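Notebook, June, started 9:40 in the morning

Serial link to the Julari board again. Yesterday I left it with the temperature readings coming through on my laptop but turning into garbage on the bench PC, and I went home annoyed. Same sketch, same cable, same baud rate (or so I thought!).

First thing I did was put a plain counter in the sketch in place of the sensor, so the board just sends 0, 1, 2 and so on up to 245 and then starts over. On the laptop, perfect. On the bench PC it got to 80, skipped 81, and then gave me a string of question marks. So the sensor is fine and I can stop blaming it.
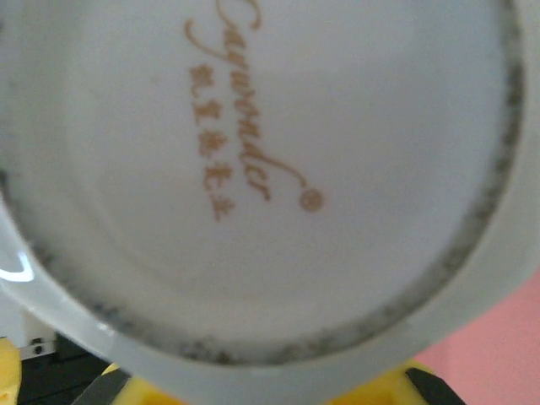 Photo: Shota Ishida

Then I opened the port settings in Lunico and found the bench PC had termination character turned on. Of course it did. It was cutting the read every time it saw a line feed, and I'm sending raw bytes, so the read got chopped wherever the data happened to look like one. Turned it off, wired a constant byte count into the read block, and the counter ran clean. I let it go through a few full loops while I labeled the jumper wires, which I should have done last week.

Put the sensor back in after that. Raw value on the analog pin is 236 with nothing touching it, and it climbs nicely when I pinch it between two fingers. The chart still jumps around more than I'd like, so I added a short moving average on the PC side. Shota thinks the averaging belongs on the board, and he may be right, but I'd rather keep the sketch dumb until the rest works.
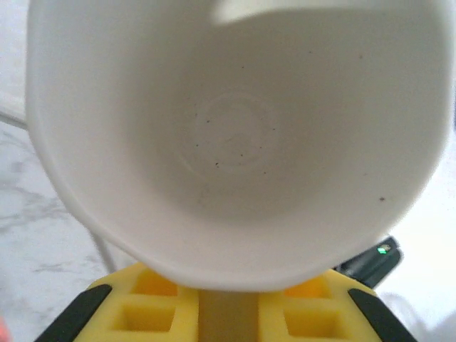 Next problem is the stop button. If I hit it in the middle of a read, the port stays open, and the next run complains that the resource is busy. For now I pull the USB plug and put it back, which is a terrible habit. The close block needs to sit outside the loop with the error wire going to it, same as in the Jusach project. I'll copy that part over after lunch.

To do:
Fix the port close.
Ask the Chiba office if they still have the longer shielded cable.
Save the working version under a new name BEFORE touching anything else.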